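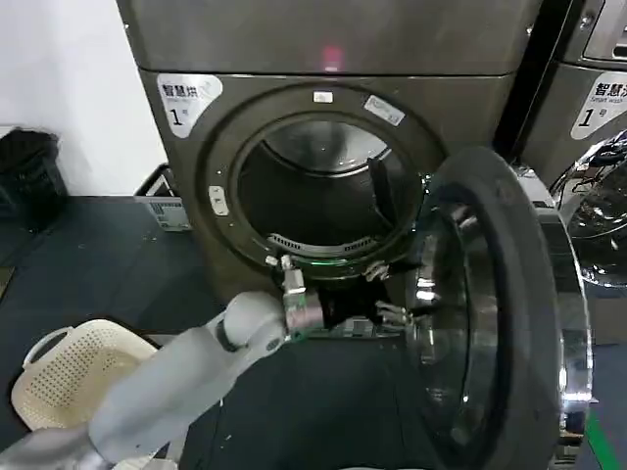 Trinidad Sotomayor wrote to us after the last visit that the smoke alarm in the girls' bedroom was still without a battery, and she asked that we check this one before all others. So it is now item 1.

Grilano Children's Home – Safety Checklist
Date of visit: 8/28/21
Children living in the home: 19

1. Smoke alarms, all bedrooms: OK. New battery is in the girls' room. I pressed the button and it was loud.

2. Kitchen gas bottle and hose: REPAIR. The hose has small cracks near the valve. House parents will not use the left burner until it is changed.

3. Water tank, 1,000 liters: OK. Lid closes well. Please clean inside again in January.

4. Food store: OK. Rice and beans are in closed bins. One bin from the Pilow donation has a broken lid, it can be used for toys.

5. Bunk beds: PARTLY. Six beds have a rail on the top bunk, 3 still have none. Small children sleep only below for now.

6. Medicine cupboard: OK. Locked, key is with the house mother. Cough syrup was out of date and I took it away.

7. Back gate: REPAIR. The latch does not hold when there is wind. Andico offered to send a man with tools, we wait for the day.

8. Fire exit, hallway: OK after we moved the shoe rack.

Money needed: hose and rails together up to 6 weeks of our repair fund. Gifts for this can be marked "Grilano repairs".

Next visit: items 2, 5 and 7 again.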